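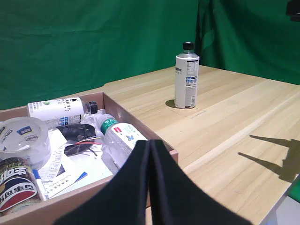 PACKING THE MIXED BOX - notes for the January session, Kathleen Doherty
(version 2, the one with the slides in the right order. Dirk has the clicker)

Start fast. No long hello. Thank Uwe Strobel for the slot, say the handout is at the back, go.

Opening question to room: who packed a box this month that was all one thing? Hands. Who packed one with bottles and a can and something that rolls? More hands. OK that's the talk.

Slide 1. Mixed box. Bottle on its side at the back, water bottle in front of it on a slant, tape, can. One white bottle out on the table still. Ask them where it goes. Let them argue for a minute, it wakes people up.

Point to make: most of us pack in the order stuff comes to hand. Me too. At Travside I did it for years. Whatever's closest goes in, then you get to the last tall thing and there's a hole the wrong shape.

Better order:
- heavy and hard first. Cans.
- then full bottles
- then light stuff, odd stuff
- paper or filler last, and push it into corners, don't lay it on top like a blanket

Say "corners" twice. People fill the top becuase the top is what they see.

Low box note. Walls are low on the one in the slides. A low box is nice for packing, you can see everything, hand goes in from any side. Lousy for tall bottles if there has to be a lid. So decide BEFORE the first item: lid or no lid? Carrying it across the room = no lid, stand them up. Going on a truck = get a deeper box or lay them down.

Skitness job. Tell this one short. 722 boxes, all the same mixed order, drinks plus a can. We'd picked the box by the floor size, everything fit on the floor, great. Bottles stuck up over the top. Gerd Grube found it when he tried to close the first one. Everybody looked at me. Swapped to deeper boxes, lost a morning. Pause for laugh, move on.

Slide 2. Standing up or lying down

Lying down:
caps first. Hand-tight isn't tight. Turn every cap before it goes in, even new ones. If it's been opened it does not lie down, ever, end of story.
Put the cap end toward the middle of the box, not against the wall. Box gets dropped on the end, wall goes in, cap takes it.
Round things roll. Two bottles side by side hold each other, one alone needs a wedge. Folded cardboard is fine. Helmut uses the flaps off dead boxes, free.

Standing up:
label out, so whoever opens it can read it without pulling the thing out by the neck. Sounds fussy. Try unpacking a whole pallet and see.
Tall thing next to tall thing. White bottle with the black cap here, another dark cap right behind it, so they've got company.
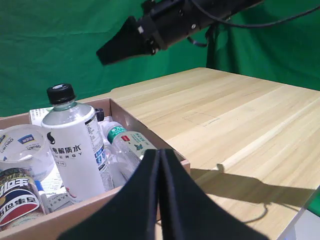
and the same goes for anything with a narrow neck, the weight is all low but the shove comes at the top, so it's the shoulder you want supported. Don't pad the neck. Pad the shoulder. (Do the hand thing, show shoulder height on the water bottle from the lectern.)

Someone will ask about soft bottles, the thin clear ones for water. They squash a bit and come back. Good neighbors for hard stuff, I use them almost as filler between a can and a wall. Full ones only. An empty one is just air.

Labels in other languages - came up last time at Orance. Electrolyte drink with Chinese on the front, says ENERGY on it too in English, and the person packing had no idea if it was a drink or a cleaner. Fair question. If you can't read it, ask. Drinks and cleaning stuff never share a box. If it says what it is in a language your team doesn't read, put a sticky note on the shelf, not on the bottle.

Cans. Quick.
Bottom corner. Corners are the strongest part of the box, put your heaviest can there. But then the other side is light and it tips when you pick it up, so weigh it up by hand. Lift an inch, feel it, set down. Takes a second. Dented seam = don't pack it.

Tape. OK this is my pet thing, keep it under a minute Kathleen.
The roll ends up in the box. Every time. Somebody sets it down where there's space and the space is inside the box. Then the bottom's packed, you want tape, where's the tape.
If the tape is part of the order, fine, lay it flat against a side wall and use the hole in the middle, small things go in there.
If it's YOUR tape it lives on the table, right hand side, always the same place. Lefties the other way.
Dreßler tried tying it to the table leg. It worked, looked terrible. Ask Dirk Kasten, he still has the string.

Slide 3. One thing at a time

Last tall bottle. Same question as slide 1 and now they should have an answer. Let somebody from the back row answer.

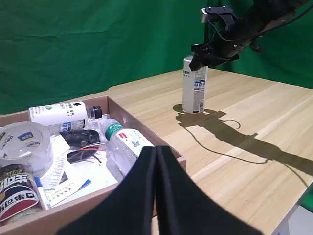 Page 208

(that's the page in the binder, ignore the old numbering, everything before it moved when we put the safety section in front)

Table setup, follow along in the binder:
Box on one side. Stuff to be packed on the other side. Not behind the box, you'll reach over it and knock a cap with your sleeve.
Keep the bit of table right in front of you clear. One item comes there, gets checked, goes in. Cap, label, dents. Then the next one.
Draw yourself an outline in pencil if it helps, a plain rectangle on the wood does it. Sounds like kindergarten. New people love it, they stop piling things up.

Picking up bottles: around the body, not by the cap. If the box is tight and you can only get at the top, go slow and get your other hand under as soon as you can.

Check before closing:
gentle shake. Listen. Clunk = something hard has room. Swish is just liquid, fine.
press on the top filler, should push back
pick it up, level?
Then tape. One strip down the middle, one across each end. More tape doesnt fix a bad box.

If time: the exercise. Two people per table, same pile of things, one packs, the other one unpacks and complains. Swap. Gerd keeps time, ten minutes tops. Uwe wants the room back by noon so if we're past 11:40 skip it and go to questions.

Questions I usually get:
Glass with plastic? Yes, with card between.
Reused boxes? Yes if the corners are still stiff. Squeeze a corner, if it gives use it for filler.
How full? To the top edge, no bulge.
Do we need the fancy dividers? No. Cut your own.

Handout - remind them, back table. Boxes and bottles go back on the cart please, caps ON. Get the clicker back from Dirk.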